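Search this diary
Type a word and press enter

Tue 24 April

Home late, feet sore, and a bag of toast crusts in my coat pocket that I meant to give to the ducks and forgot about until I was on my own front step. I've put the kettle on and I'm going to write this down before I get into bed with a book and lose it all, the way I lost most of last week.

I should say for anyone who wandered in from the sourdough posts that I do have a day job, and the day job at present is teaching a robot hand to make breakfast. Well, not teaching it, exactly. I do breakfast with it, over and over, from a chair with a glove on, and every go is saved as an example. When there are enough of them, Meron feeds the whole lot to the learning program and we all stand there holding our breath. We call the project Ornamley, after the village where Meron had the idea (on a bench, in the rain, with a bad sandwich, if you believe the story, and I've now heard it told three ways).

The target is 800 good examples by the middle of May. Good is the word that hurts. Anybody can record 800 of something! A good one starts with the hand at rest, goes through the job without a lot of dithering, and ends with everything where it was meant to go. If I stop halfway to scratch my nose, the hand stops too, and then there's a pause in the middle of the example that the program will take every bit as seriously as the rest. Early on we trained on a batch of mine and the hand did a lovely reach, and then hung over the plate for ages, thinking. Meron watched it for a while and said, very gently, that it reminded her of me choosing a pastry.

So I've been working on my manners. I breathe out before I start. I decide on my grip before I move and I stick with it, even when I can feel it's a bit off, and if it's a really bad grip I open the hand, back away and come in again cleanly. Those ones we keep, by the way. Wing-sze is firm on that point and I've come around to her side. She says a learner that has only ever seen perfect mornings has no idea what to do with a bad one, and she wants a fair helping of near misses with a proper recovery in them. What she won't have is a mess that just ends in a mess. Those get a cross in the notebook and go in the folder called Compost.

The drive from Prestgate was slow this morning, a tractor the whole way to the bridge, and I got in after everybody else with my hair still wet. Wing-sze had already written up the order for the day, bless her, in that tiny slanting hand of hers, and I had my coat half off when she started telling me about the plate. She'd been awake in the night about the plate. I do love working with people who lie awake about plates.

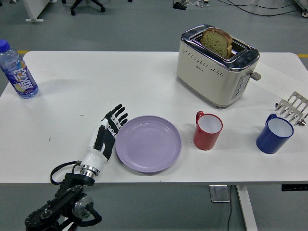 My part of the job is the starting positions, and I've grown fonder of it than I ever expected to. Before each example something on the table has to be a little different from the time before, or the program learns one table by heart and is helpless at any other. I used to just shuffle things about and hope. But a person shuffling has habits, and mine showed up as soon as Meron plotted them: I like things tidy, I like them in a row, and I like the mugs on the right. Left to myself I'd put the lavender plate nearest the hand, then the red mug, then the blue one, like children lining up for a bus, and I'd do it again and again without once noticing. So now I work from a list that the computer shuffles for me, and on days when the list happens to come up with my own favorite layout I feel a bit smug, as if I'd won a small raffle.

The plate, then. What Wing-sze had been awake about is that a plate sitting flat on a table is a mean thing to ask a hand to pick up. You and I get a fingernail under the rim without thinking. Through the glove I can't feel a fingernail, I can't feel anything much, I only see where the fingers are and guess. My trick up to now has been to slide the plate toward me until a bit of it hangs over the front, and then take hold from the side with the thumb underneath. It works nicely. Her worry was that every single plate example in the collection is done that way, and that if the table were bigger, or pushed up against a wall, the poor learner would have nothing else to draw on.

She's right, of course, and I told her so, though I'll admit there was a little sulk first (I'm proud of my slide). We agreed I'd do half the plate goes from now on by pressing down lightly on one side of the rim and hooking a finger under the other. I spent most of the morning being terrible at it. The plate skated. The plate spun. Once it went clean off onto the floor and rolled off under the desks, and Meron stuck out a foot and stopped it without looking up from her screen. But before lunch I had 29 I was happy to sign my name to, and by the end my hand was doing it before my head had got involved, which I find is when the examples start to look natural.

Lunch was soup from Sikora, the lentil one, and a long talk about toast.

Toast is our big argument. Taking a slice out of the toaster and getting it into the rack is the most breakfasty thing we do, and it's also the one with the worst numbers. Bread is never the same twice! A mug is a mug all day long, but a slice that was fine at ten is curling by noon and dropping crumbs by three, and if you pinch it hard enough to be sure of it, you tear the corner off. Meron would like us to use a foam slice, so that one example can be compared with the next. I'm for real bread, and I made rather a speech of it. If the hand is ever going to be of use to my aunt in Priltville, whose own hands gave up on toast years ago, then it had better meet crumbs now. Wing-sze let us both run on until our soup was cold and then proposed two collections, one foam and one bread, kept well apart and clearly labeled, and we'll see which one the hand learns more from. I don't know why we don't just start every conversation by asking her.

The afternoon went to labeling, which is the part I'd gladly pay someone to take off me. Each example needs a line in plain words saying what was done. It sounds so easy. But I wrote "put the bread in the rack" and Wing-sze had written "move toast to holder" for the very same job, and elsewhere I found I'd called the thing a stand. Is that bad? I thought so, and started fixing them all to match. Meron stopped me. People at home will say it every which way, she said, so let it be said every which way, as long as each line is true. The trouble is only when a line says something that didn't happen. I found two of those, both mine, where I'd typed "red mug" and had plainly moved the blue. I went quite hot in the face. Two wrong lines don't sound like much, but a learner has no way to know that I was tired and wanted my tea. It believes me.

I keep turning that over, here at the kitchen table. I made myself an egg tonight and caught myself doing it properly, elbow in, no dithering, cup set down square on the saucer with the handle toward me. Then I did a second reach for the salt because the first one was scrappy. I'd like to blame the glove, but my sister says I was like this at seven.

Jobs for tomorrow, so I don't have to carry them to bed. Ask Wing-sze for the new shuffle list and make sure it has some layouts with the rack over on the left. Buy two loaves, one brown and one seeded, and have the shop slice them thicker if they'll do it. Tighten the strap on the glove, it slips at the wrist when I turn my palm up. Go back through Monday's labels for any more mugs of the wrong color. Write to my aunt and ask how she used to hold a plate, before. I never have asked her, and I think she'd enjoy telling me.

Kettle's boiled twice now. The crusts are on the windowsill for the morning.

2 comments
29 shares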